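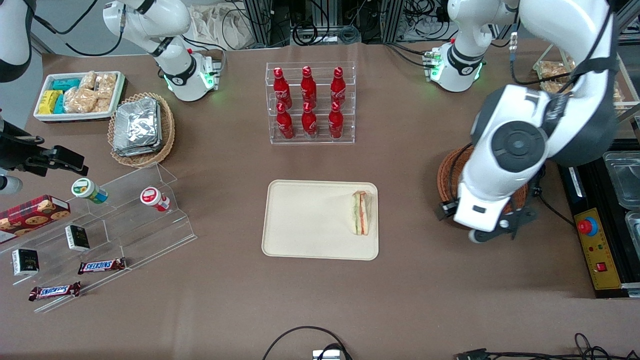 Home | Fixtures | Club | Grounds

Pre-season pitch and stand check, Moletti Park
Checked by Fitzgerald Baptiste, 8/7/21

First home game is nearly here, and what a difference from July! Comments are under each item.

1. Playing surface – PASS
Lovely. The grass has come back thick right through the center circle, and I walked both penalty areas without finding one soft spot.

2. Goals and nets – PASS WITH NOTE
Both frames anchored and solid when pushed. The net at the Yin Road end has 3 torn squares low on the left. Tie them up before warm-up.

3. Corner flags – PASS
All upright, all the bendy kind. New flags in club colors, and they look great!

4. Dugouts – FAIL
Away bench has a loose bolt at the back and rocks when you sit down. Fidov have the part and can fit it Thursday. Keep it taped off until then.

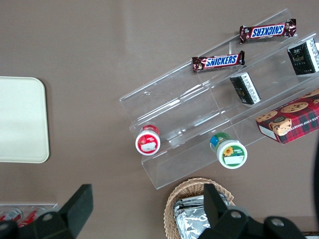 5. Perimeter rail – PASS
Tight all the way along the touchline. The 70 yards we repainted came up beautifully (thank you to everyone who gave up an evening for it).

6. Floodlights – PASS
All 11 lamps came on first time. One on the Gistora stand side flickers for a minute, then settles – worth another look before the first night game.

7. Exits and walkways – PASS WITH NOTE
Gates open outward freely. Move the training cones out of the north walkway.

8. First aid room – PASS
Stretcher, ice packs and defibrillator all in place, battery light green.

Recheck item 4 after the repair. Can't wait to hear this place full again!

14 shares | 5 comments

Related
Under-11s trial dates
Season ticket collection
Parking on match days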